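Suction or two-finger gripper for mixed bin picking? 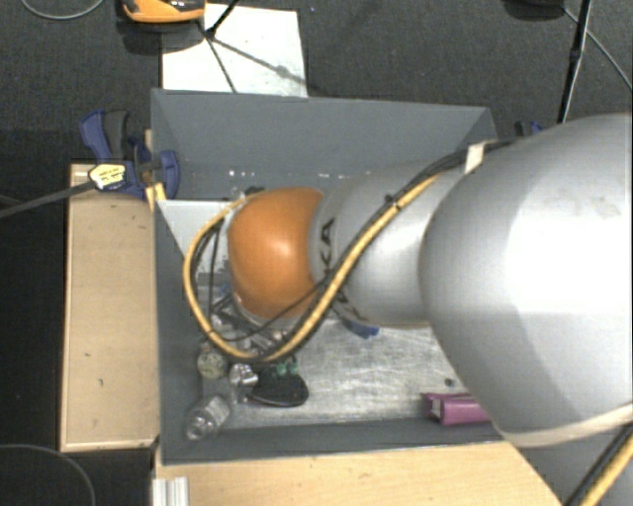 posted by Zornbridge, Sat 4 December

I'm trying out two grippers on our big arm, picking odds and ends from a deep metal-floored bin. The two-finger one copes with fittings but hates anything lying flat against the wall. The suction cup loves flat stuff and drops the rest. I gave each 400 picks and I'm still torn! Has anyone settled on one?

Bomby
Suction. Easy.

Nimambridge
We ran both in June, 1552 picks all told, and kept the fingers (longer tips, mind, so the wrist stays up out of the bin). Flat bits by the wall we nudge into the middle first, then grab. It adds 7 seconds but I can live with that. Do check your cable loop at full tilt too, ours snagged on the rim twice before I shortened it.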